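Visita às portas abertas da Verard, em Zodomcombe

Cheguei às dez da manhã, em abril, com chuva. A entrada custa zero, mas é preciso inscrição, e o pavilhão fica longe da estação. Quem vier de comboio deve contar com o autocarro 229, que para mesmo ao portão.

A Verard abriu ao público a sala de testes e a sala de simulação. Eu queria saber se as máquinas já fazem o trabalho de casa. Rosemarie Sauerland, que conduziu o nosso grupo, respondeu logo que depende da tarefa e da cozinha. Antes de um braço tocar em loiça verdadeira, passa semanas em cozinhas desenhadas no computador. A lista de exercícios vai em 3282 e quase todos são coisas pequenas: pegar numa taça, abrir uma porta de armário, pousar um objeto no lava-loiça. 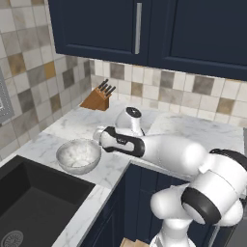

O vidro continua a ser o mais difícil, disse ela. É transparente, escorrega e parte-se, e no simulador os erros não custam nada. Cada exercício é repetido 400 vezes, sempre com pequenas mudanças de posição e de luz. Depois passa para a bancada real, onde os resultados costumam ser piores.

Na sala de testes vimos um braço arrumar canecas numa prateleira. Deixou uma virada ao contrário e foi preciso um técnico para a endireitar. Na zona de loja, montada com a Cheetham, outro repunha caixas de cartão e saiu-se bem — devagar, mas sem falhas enquanto lá estivemos. Caixas todas iguais são um caso fácil. Ninguém do grupo trocaria já a empregada de limpeza por aquilo.

Perguntei por preços e não houve resposta. Falou-se de um ensaio em casas de Prurley, ainda sem data.

A visita dura hora e meia. O café da entrada só aceita cartão e fecha às quatro da tarde.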